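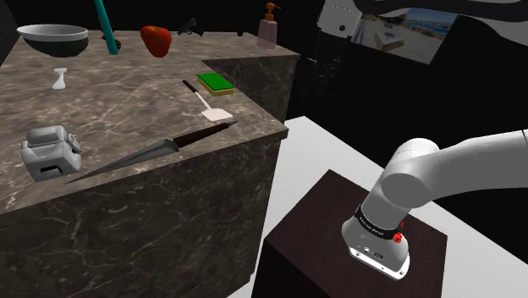
Preparing a Countertop Clearing Task in the Podholm Scene Kit

This guide explains how to set up and run a countertop clearing task with the Podholm Scene Kit, a paid add-on for the Aver simulator. It is intended for laboratories and teaching departments that already hold an Aver license and have completed the basic installation. Readers who have not yet loaded an arm model should do so first.

What the kit includes

The kit supplies kitchen counters, pedestals, surface textures and a library of 345 household objects. Each object comes with a collision shape and a default mass. The library covers kitchen goods such as bowls, fruit, sponges, spatulas, knives and soap dispensers, together with a general group of items that do not belong in a kitchen. The second group is useful for testing whether a controller can deal with things its authors did not plan for.

Arm models are not part of the kit. Any arm that loads in Aver may be mounted on the supplied pedestal.

Before you begin

Confirm that the add-on appears in the Aver package list. Create a new project folder and copy the starter kitchen into it. The original should be left unchanged, as later updates will write over it. Allow 1,615 megabytes of disk space for the full library.

Step 1. Place the counter

Open the starter kitchen and select the L-shaped counter. Choose a surface from the texture menu. The veined stone finishes are the most demanding for a vision system, and plain finishes are offered for early trials. The texture has no effect on friction, which is set separately under Surface.

Leave the background black unless the task requires a room. An empty background shortens rendering time and can be replaced later without moving any object.

Step 2. Mount the arm

Add the pedestal beside the counter and attach the arm by its base flange. The snap option lines up the flange with the top of the pedestal. Move the arm through its full range by hand, using the joint sliders, and check that the wrist reaches the rear section of the counter without touching the stone. If it does not, move the pedestal before changing the joint limits.

Step 3. Add the objects

Objects may be placed singly or scattered from a list. For a first task we advise placing them singly. Include at least one tall item, such as a pump bottle, one round item that can roll, such as an apple, and one flat item, such as a spatula or a sponge. Flat items are the hardest to pick up from stone and give the clearest picture of how well a grasp planner is tuned.

Keep long objects away from the corner at first. A knife lying beside the front edge can be pushed off the counter by a poor approach, and the run will then be recorded as a failure even when every other item has been handled correctly.

Once placement is complete, press Settle. The simulator will let the objects come to rest under gravity. Objects that overlapped when placed may be thrown apart at this point – if so, undo, separate them and settle again.

Step 4. Define the task

Open the Task panel and choose Clear. Select the objects to be moved and the region in which they are to be left. Objects that are not selected count as obstacles. Set the step limit to 2,000 for a first attempt. A shorter limit may be used once the controller is finishing reliably.

Step 5. Run and review

Start with a batch of 200 runs, using the small position change setting so that no two starting layouts are the same. Results are written to the project folder as a table, with one row per run. The Review tab replays any row from any viewpoint.

Look first at the runs that ended early. In our June trials at the Dunstead teaching laboratory, most early endings came from contact between the wrist and an object that had not been selected. Raising the approach height corrected the greater part of them.

Known limits

The kit treats every object as rigid. Sponges do not compress, and liquids are not modeled, so bottles behave as solid bodies. Very small dark items can be hard to make out against a black background and may be missed by a detector; a lighter background may be chosen for these. Users who need soft objects should consider the Gounder extension, sold separately, which requires its own license.

Updates and support

The kit is licensed per site, with updates provided for the length of the license. Requests for support should include the project file and the results table.

Page last revised 10 Jul 2024

Related guides
Installing add-ons in Aver
Loading and calibrating an arm model
Surface friction settings explained
Scattering objects from a list
Reading the results table
Podholm Scene Kit: license terms for teaching sites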